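4. Loading your albums into the Pulix player

Before you start: battery over half, player unlocked, latest firmware (see section 2). Importing on a low battery can wreck the library index.

1. Plug the player into the computer. Use the cable from the box, some charging cables don't carry data.

2. Open Momico. Wait for the player's name in the left column. Not there? Unplug, count to ten, try again.

3. Click Import, then pick the folder. One folder per album works best. Loose tracks land under Unsorted.

4. Check the tags. Artist, album, track number, year. Live records and reissues are the usual trouble, same title twice and the player merges them. Add "live" or the year to the album title to keep them apart.

5. Click Send. Don't unplug until the bar is gone.

Note: the library holds 2,000 albums. Past that, new ones are refused with no warning. Playlists stop at 200 tracks each.

Caution: never rename folders on the player itself. Rename on the computer, then send again. Otherwise you get ghost albums that show a cover and play nothing.

Gapless playback

6. On the player go to Settings, Sound, Gapless. Turn it on. Needed for concept albums and anything where one song runs into the next.
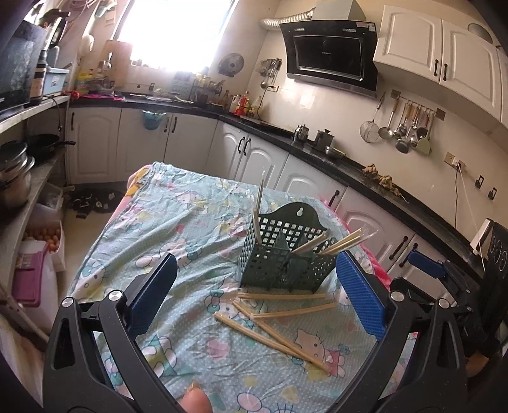
7. Set Crossfade to 0. If crossfade is on, gapless is ignored, even tho the menu still says On.

8. Play the last few seconds of a track and let it roll over. Still a gap? The file is probaly an old MP3 rip. Re-rip the CD to FLAC and repeat steps 3 to 5.

Note: volume leveling should be set to Album for full records, Track for shuffle. Track mode on a full record makes the quiet songs too loud.

Error 88 means the card is full or locked. Slide the lock tab, restart, send again. After 3 failed tries, format the card (section 6). This erases everything on it.

Section updated 9/20/23, L. Maluleke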